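What the Folding Table Knows

I have been at the Bestthorpe building long enough to have lived through two label systems, a conveyor that was sold back to the people who sold it to us, and a scheduling app that believed I lived in another time zone. So when the email came round in October saying that Nistel would be "working alongside the inserts team to capture best practice," I read it twice and went to make coffee.

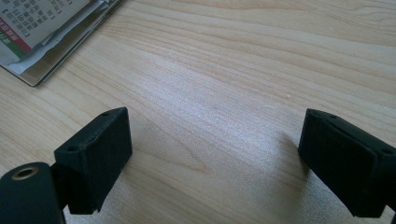
Inserts, for anyone who hasn't worked in a packing house, means the paper that goes in the box. Instruction sheets, warranty cards, the booklet in however many languages the customer paid for. You take a sheet, you square it, you put it in the booklet or under it, and the lot goes into a bag. It pays slightly worse than the line and slightly better than sweeping. I did it for two years before I moved to the desk where I now check other people's counts.

The Nistel plan is that our people do the job holding a gripper in each hand, and the recordings teach an arm to do it later. The arm itself is still in Clodlow, being improved. What we have for now is the tool, a binder, and a man's voice on a training video telling us to move naturally.

Try moving naturally with two blocks where your fingers used to be. A sheet of thin paper lying flat on a smooth table is a miserable thing to pick up even with a thumbnail. The old hands on inserts have a trick where they drag the sheet toward the edge with a flat palm and catch it as it tips over. Another one bends the corner a little with her ring finger, so fast that I sat next to her for a month before I saw it. Neither of those works with the gripper. So they have invented a third way, slower, which they only use when they're recording, and that is the way going into the file as best practice.

I raised this at the shift meeting. The answer was that the arm won't have a palm either, so it needs to learn the gripper way. Fair enough, I suppose. But then say so, and drop the part about capturing what we know.

Then there are the numbers. The target is 406 good recordings per person per month, and a recording is good if somebody in Clodlow says it is. A slip, a sheet that comes up doubled, a second try at the same corner, and it may or may not count. They don't tell you which until the end of the week. Meanwhile the boxes still have to go out. On my sheet the inserts room used to clear 920 packs on a decent shift and it doesn't now, and the difference gets made up by whoever is on the late one.

I want to be fair to the people running it. They are polite, they bring their own extension cords, and the woman in charge of the rota did get the recording sessions cut down after wrists started to hurt. There's a small bonus too. A couple of my coworkers prefer it to the bagging and have told me to stop being such a misery. One of them is good at it, properly good, and she has been asked whether she'd like to train the people at Aguirre when it starts there. I hope she goes and I hope they pay her for it.

My trouble is with the slide that says "no roles will be removed." I have seen that slide before, with a different logo on it. It was true then as well. There were 13 of us on inserts when the conveyor came in, and not one role was removed. People left and the roles were left open, then folded into other roles, and one spring the room had more chairs in it than it needed.

I asked what the inserts team would do once the arm can manage a booklet and a warranty card by itself. "Higher-value tasks," I was told. I asked for one. There was some talk of supervising exceptions, meaning that you stand beside the machine and fix the sheet it crumpled. That could be a decent job, depending on how many machines you stand beside and what they call you on the pay slip. I asked about that too and it has been written down.

Next update when they either answer or move the meeting again. The coffee machine is out of order, by the way, if anyone from upstairs reads this.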